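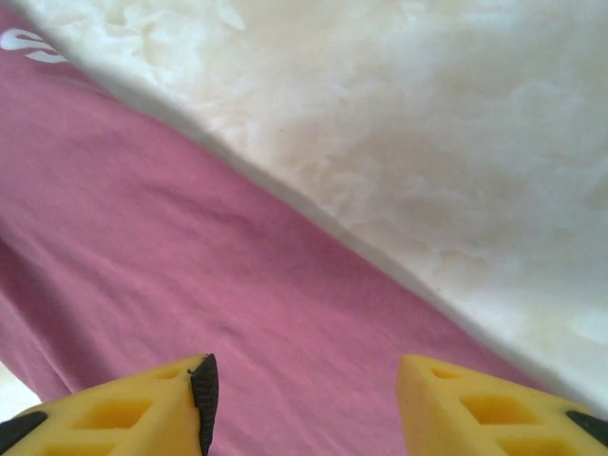
Conneely wrote in after the last post to ask why I keep mixing recordings from different surfaces into one training set. Wouldn't the policy learn faster if every shirt was folded on the same plain table?

It would learn faster, yes. I tried it in October. The single-surface policy got to a decent fold with 700 demonstrations and then fell apart when I changed what was under the cloth. It had learned where the edge of the shirt was by looking for one particular background. Take the background away and the grippers went for the wrong spot, or closed on nothing.

So this round I went the other way. The full set is 1,000 demonstrations, all teleoperated, all with two arms, using the wrist views as well as the fixed view. I call the policy Flevov. The older one, trained on the fixed view only, is Gemavano, and I kept it as the baseline.

The method is simple. Both policies predict a short chunk of motion for both arms, run part of it, then look again. The difference in Flevov is a second output that guesses how much cloth is between the fingers before they close. I labeled that by hand for part of the set and let a small model fill in the rest. It was dull work and I would not want to do it twice.

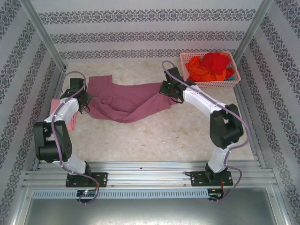 Most of the trouble is in the step where both arms have hold of the garment and need to spread it out. If one side pulls early, the fabric twists and the folds bunch up in the middle. Gemavano does this a lot. It then tries to fold the bunch, and from there it rarely recovers. Flevov lets go and grabs again more often - slower, but the shirt ends up flatter.

On surfaces left out of training, Flevov failed 4 of its test folds and Gemavano failed 11, with the same shirts and the same starting piles for both. I wouldn't read too much into the gap yet. The test was small and I picked the shirts myself.

Thick seams are still a problem. The cloth estimate reads a seam as two layers, and the arm backs off when it should close. I may add a few sessions with heavier fabric and see if that fixes it.

The training code is in the Clustenier folder with the other scripts. The labels go up once I have checked the last batch.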